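How to Hang Camouflage Garments Without Stretching or Creasing Them

Camouflage clothing is made from a lot of different fabrics, and they do not all hang the same way. A thin camo top slides off a smooth plastic hanger. A heavy canvas jacket bends it. This page covers getting a camo garment onto a basic plastic hanger, what to do with straps and cords, and how to store the whole lot until the season starts.
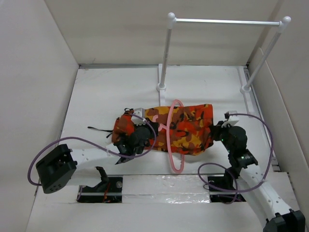
What You Need

A flat surface larger than the garment
A plastic hanger, any color
A damp cloth or a spray bottle of water
A lint roller
Two clothespins for slippery fabric

A table or the top of a dryer works well. A bed is fine for light items, but the mattress gives under your hands and it is harder to smooth out the cloth.

Step 1: Lay the Garment Flat

Spread the garment out with the front facing up. Find the bunched end first and pull the folds apart with your fingers. On a busy orange, brown and black print it is easy to miss a fold, so run your palm over the cloth from one end to the other. You will feel a doubled layer before you see it.

Close any zippers and fasten the top button or snap. Leave the other buttons open for now.

Step 2: Deal With Straps and Cords

Loose straps are what usually catch on the hanger. Move each one out to the side, away from the opening you are going to use. If the garment has a drawcord, even it up so both ends are the same length and tie a loose bow. Do not knot it. Knots in thin cord are hard to get out after a few months in a closet.

If the end of a strap is frayed and the strap is synthetic, trim it straight with sharp scissors and pass it quickly near a flame to seal it. Do this outside, away from the garment. Cotton straps should be stitched instead.

Step 3: Smooth the Creases

Most creases come out with a little water. Mist the cloth lightly or wipe it with the damp cloth, then pull gently on opposite edges and press down with your hand. Work from the middle outward.

Check the care label before you use an iron. Many camo fabrics have a coating that a hot iron will damage. I steam mine on low and keep the steamer a few inches off the cloth.

Step 4: Put the Hanger In

Hold the hanger by the hook and turn it sideways, so one end of it points at the opening. Slide that end in first and push it toward the far shoulder. Then turn the hanger level and ease the near shoulder over the other end.

For a pullover, go in from the bottom hem. Pushing a hanger down through the neck stretches the collar, and a stretched collar does not come back.

For a garment with no shoulders, such as pants, fold it lengthwise and lay it over the bottom bar. Move it until both sides hang to the same length - a few tries are normal.

Step 5: Lift and Check

Pick the hanger up by the hook and let the garment drop. Look at the bottom edge. If it dips on one side, the hanger is not centered, or there is a fold caught inside. Lay it down and adjust it. Tugging at the hem while it hangs will only pull the seams.

For slippery fabric, clip a clothespin over each end of the hanger. My neighbor Colleen Fortin wraps a rubber band around each end instead, and that holds just as well.

Storing Them for the Off-Season

I get mine ready at the end of summer and leave them alone until November. Make sure everything is fully dry first. Leave a gap between hangers so air can move, and hang the heavy pieces at the ends of the rod where it is strongest.

Keep orange prints out of direct sun. The orange fades well before the brown and black do, and a garment hung next to a window will end up paler on one side. A dark closet or a cotton garment bag takes care of this.

Common Problems

Shoulder bumps: The hanger is too wide. Mist the bumps, smooth them down and switch to a narrower one.

Bent hanger: The garment is too heavy for plastic. Use a wooden hanger, or fold it and keep it on a shelf.

Musty smell: Wash it again with half the usual detergent and dry it outdoors if you can - skip the fabric softener, it leaves a residue on coated cloth.

Last updated 27 Aug 2025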